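Clendden Adult Learning Center
Packing and Small Goods Handling, Part One
Handout for Week 4: The Tuck-Lid Box
Course tutor: Mereana Donnelly

Welcome back, everybody, and thank you for being so patient with the heating last week! I promised you a proper write-up of the tuck-lid box, and it has grown a bit longer than I meant it to (those of you who took the February course with me will not be surprised). Please read it before Tue 25 March and bring it along with you, with your scribbles on it.

First, the words, so that we are all talking about the same parts. The tray is the bottom of the box, the part that holds things. It has a floor, a front wall, a back wall and two sides. The lid is joined to the tray along the back wall and folds over the top. At the far end of the lid is the tuck flap, and that is the piece that slides down inside the front wall and keeps everything shut. The little rounded ears at the ends of the tuck flap are the tabs. Rangi Ashby used to call them "the shoulders" when we taught this together at Celport, and if I slip and say shoulders in class, I mean the tabs.

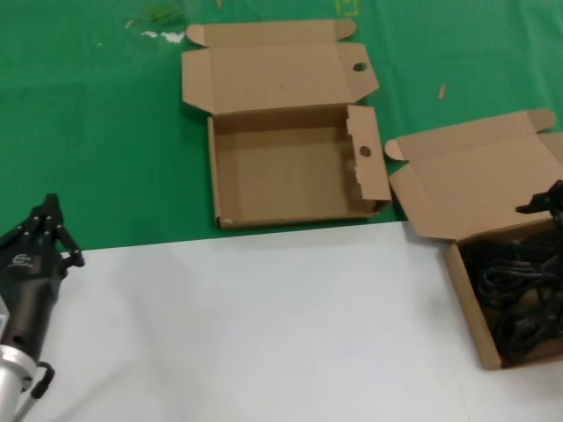
Plain brown corrugated is what we use all through Part One. It is forgiving, it takes a pencil mark well, and you can see a bad crease from across the room. Printed board comes in Part Two, when your hands know what they are doing and I am less likely to wince at a ruined lid.

A word about the finger holes. When a box has one hole in the lid and another in the side flap, always take a moment to look at how the two sit against each other as you close it up. Run a fingertip around the inside of each hole too, and around the lower edges of the flaps. Corrugated board tears more easily along the flutes than across them, so a ragged edge that looks like nothing can travel quite a way once there is weight in the tray. A slightly torn flap will still do for practice. I would not send it to a customer.

Now, cables. I give cables their own half hour because they are the item people most like to stuff in and shut the lid on, and I understand the temptation completely! Take them out, find both ends, and coil them loosely, about as wide as your open hand. Tuck the plug into the middle of the coil. Lay the coil flat on the floor of the tray and bring the lid down slowly. If the lid springs back up, please don't lean on it. Open it again and spread the coil out.

Folding the tray goes like this. Lay the blank on the cloth and crease every line once before you fold anything for real. Raise the back wall, then the sides, then the front. Leave the lid lying back behind the tray until you are quite happy with the corners. Hélder Nogueira, who taught me, made us crease and flatten the same blank 11 times before we were allowed to put so much as a pencil in it, and I still think of him whenever a corner comes out crooked.

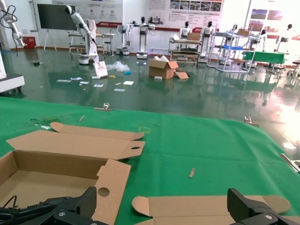

Photo: Bernd Stöcker

Loose flaps and strips should stay on the bench until the box is finished, even the ones you feel sure are scrap. Long strips with angled ends are worth a second look in particular, and so are narrow flaps with a tab at each end. Try them against your tray before you decide. Splinters and flecks of board can be brushed off the cloth as you go, and the clamps should be checked at the start of each session, as a cloth that creeps will drag your blank along with it.

The floor is the last job of the evening. Paper scraps in one bag, plastic in another, empty cartons flattened and stacked by the door.

For next time: fold two tray boxes at home, one from a fresh blank and one from a blank you have already flattened, and write me a few lines on which creases gave you trouble. Tamás Dobos has spare blanks if you run short.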